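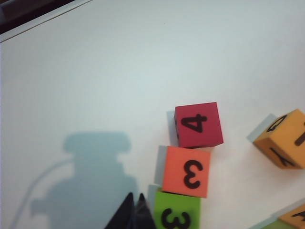
팔월의 공개일에 플레섬 공장까지 가려면 역에서 셔틀버스를 타야 했는데, 나는 버스를 한 대 놓치는 바람에 손자 녀석의 손을 잡고 언덕길을 30분이나 걸어 올라갔다. 녀석은 여섯 살이고, 로봇이라면 자다가도 벌떡 일어나는 아이라 더운 줄도 모르는 눈치였다. 나는 알았다. 손수건이 흠뻑 젖었으니까.

비른베르크사는 내가 젊은 시절을 다 보낸 곳이다. 그때는 포장 라인에 사람이 500명쯤 있었고, 점심 종이 울리면 식당까지 가는 복도가 장날 같았다. 지금 그 복도에는 화분이 놓여 있고, 벽에는 '플리스타토 시연, 2층'이라는 화살표가 붙어 있었다. 플리스타토는 이번에 새로 내놓은 로봇 팔의 이름이라고 했다. 어느 나라 말인지 물어봤더니 안내하는 아가씨도 웃기만 했다.

시연실에는 하얀 탁자가 있었고, 그 위에 숫자며 글자가 적힌 폭신한 주사위 같은 것들이 놓여 있었다. 빨강, 주황, 연두, 노랑. 나는 솔직히 조금 서운했다. 그 먼 길을 왔는데 쇳덩이라도 번쩍 들어 올릴 줄 알았지, 어린애 장난감이라니. 그런데 손자는 벌써 맨 앞줄에 쪼그리고 앉아 턱을 괴고 있었다.

"할아버지, 저거 4야. 누워 있는 4."

빨간 것을 두고 하는 말이었다. 정말로 4가 옆으로 누워 있었다. 그 아래 주황색에는 3이 적혀 있었는데, 그것도 돌아가 있어서 나는 한참 고개를 기울여야 했다. 옆에 있던 젊은 기사가 우리를 보더니 저 3은 꼭 그리스 글자 같지 않으냐고, 자기들끼리는 저 주황색을 에르되시라고 부른다고 했다. 수학자 이름이란다. 왜 하필 그 사람이냐고 물으니, 그분이 어린아이들을 엡실론이라고 불렀다나. 나는 잘 모르는 이야기였지만 그 말이 어쩐지 마음에 들어서 손자를 엡실론이라고 한번 불러 보았다. 녀석은 돌아보지도 않았다.

로봇 팔이 천천히 내려왔다. 탁자에 둥글둥글한 그림자가 먼저 번지고, 그 뒤를 따라 까만 손가락 두 개가 연두색 쪽으로 다가갔다. 어찌나 조심스럽던지, 나는 숨을 참고 있다가 그만 기침을 했다. 손가락은 기침 소리에도 아랑곳없이 제 갈 길을 갔다. 옛날 내 옆자리 동료는 누가 기침만 해도 상자를 떨어뜨리곤 했는데, 하고 생각하니 그 친구가 몹시 보고 싶어졌다. 손이 야무지지는 못해도 도시락 반찬은 늘 나눠 주던 사람이었다.

연두색 주사위가 공중으로 들렸다가 제자리에 내려앉자 사람들이 손뼉을 쳤다. 손자는 손뼉을 치는 대신 번쩍 손을 들었다.

"얘는 점심시간이 언제예요?"

기사가 머리를 긁적이며 잠깐 생각하더니, 지금 막 물어봐 준 덕분에 이제부터 점심시간으로 하겠다고 했다. 그러고는 단추를 눌러 정말로 팔을 세워 두었다. 나는 주머니에서 박하사탕을 꺼내 하나는 손자를 주고, 하나는 기사를 주고, 남은 하나는 잠시 망설이다가 탁자에서 조금 떨어진 의자 위에 올려놓았다.

내려오는 길에는 버스를 탔다. 녀석은 창에 이마를 대고 내가 일하던 건물이 어느 것이냐고 물었고, 나는 굴뚝 옆의 길쭉한 지붕을 가리켰다. 버스가 모퉁이를 돌 때까지 우리는 둘 다 그 지붕을 보고 있었다.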